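Search this site Search

Students teach robot to sort bottles

The robotics club in Gotasville has started its new project, in which a robot with two hands must handle detergent bottles on a green table. The prize for the best team is $300.
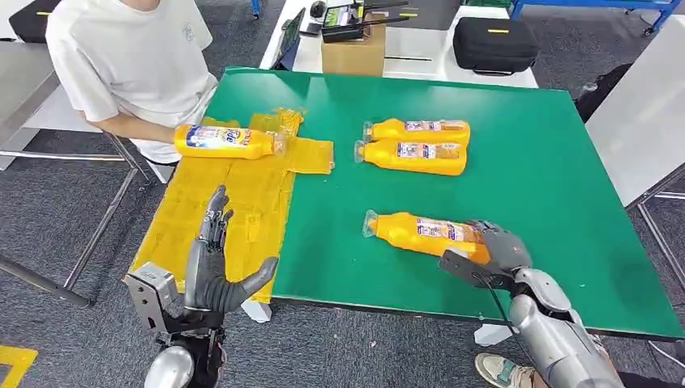 Open evening in May

Visitors can meet the club in May. "We practise for 9 weeks, and the fingers are the hardest part," said Siu-fong Lui, the team captain.

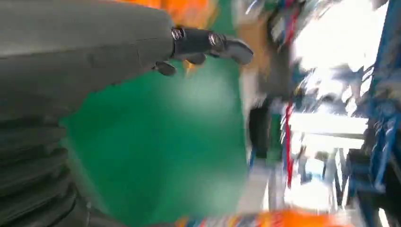

Her teammate Ka-ming Yau writes the program for the arms. He hopes that 70 people will come.
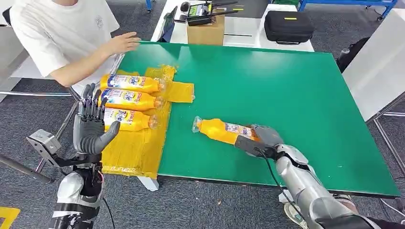 Entry is free, and the doors open at 6 p.m. at the Trurnell centre.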